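January, evening

I slept badly because of the wind, and at six I gave up and made tea. The house in Bedanham is still strange to me in the dark. I know where the stairs are, but my hand looks for the light switch on the wrong side of the door, where it was in the old flat.

Today was my first long day at the choir archive. I wrote before that Jessie Morrison asked me to help with the old sheet music, as I can read the notes and also the three languages in which the songs are written. I said yes too quickly, as I always do. There are 56 boxes. Jessie showed me the list that somebody typed many years ago, and according to it there should be 3,130 sheets, but the list stops in the middle of the letter S and after that it is only pencil.

We began with the box marked Feston. The Feston choir was closed when their chapel was sold, and their music came to Bedanham in one delivery. Most of it is ordinary: psalms, carols, two copies of a cantata with the alto part missing. But between the carols I found a lullaby in my mother's dialect, copied by hand, with the name Koval at the bottom. I had to sit down. I have not seen these words written since I was a child, and one of them I had always sung wrong. My mother sang it wrong too, or the copyist did. I will ask my aunt when I call her.

Jessie wanted me to sing it, and I was too shy, so I hummed the tune and she found the chords on the piano. The piano is a half tone low. She says it does not matter for a lullaby.

At noon we ate our sandwiches and I walked up and down to get warm. The floor is very cold there, even through boots.
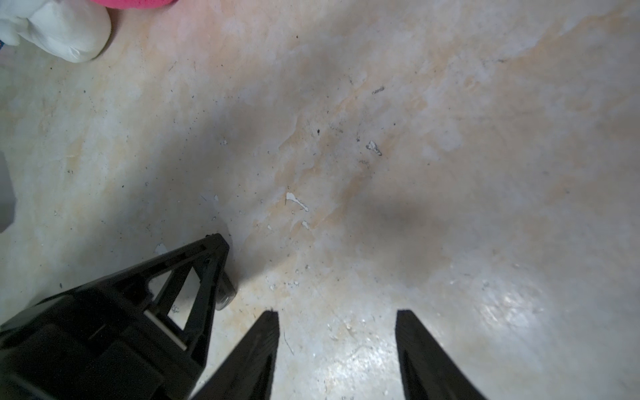 Floor, with something white and fluffy in the corner.

In the afternoon Lachlan Semple came to talk about the spring concert. He is a good conductor but he speaks fast, and when he is excited he leaves out the ends of the sentences. I understood that the concert will have four songs from the archive, and that I must write a short text about each of them for the program. I understood also that he wants this by the end of the month. When I asked him how short, he said "Oh, you know, just a". I do not know. I will write half a page and he can cut it.

We had a small disagreement about the lullaby. Lachlan would like to have it in English, so that the audience can follow. I said that the English would need more syllables than the tune has, and that the word for "little sleep" has no good translation. Jessie said we could print the translation beside the original. He promised to think. He wrote something in his notebook and underlined it, and I hope it was that.

After he left, we went back to the boxes and did the first half of Gukstead. These people in Gukstead had the habit of writing on their music. "Breathe!" "Not so loud, basses." On one page only "rain again". I copied some of the remarks into my own notebook, although it is not part of the work. My fingers were gray from the dust and I left a mark on a waltz, which I did not tell.
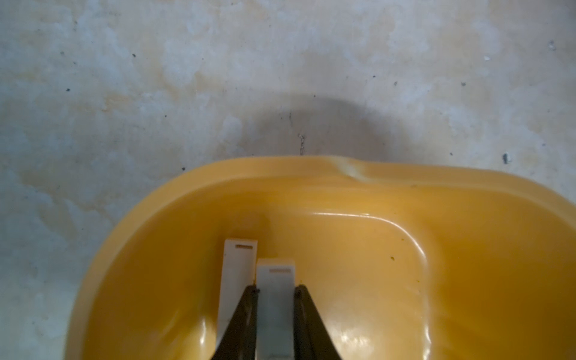 I came home on the late bus and it was nearly empty. I tried to say the lullaby in my head from the beginning to the end and each time I lost the third verse. It is something with a goat and a gate. In the written copy the goat goes home by itself, and in my memory somebody carries it.

For supper I had soup from yesterday and the last of the rye bread. I must buy bread, stamps and a soft eraser, the white kind that does not hurt old paper. Also I must pay Jessie back for the new folders. She bought 300 of them and would take nothing from me today, but I want to pay my part.

I looked up "program" in the dictionary to be sure about the spelling, and then I wrote the first sentence for Lachlan four times. It is now: "This song was sung to children who did not want to sleep." I am not sure about "was sung to". Tomorrow I will read it again, and I will call my aunt before lunch, when she is not yet tired.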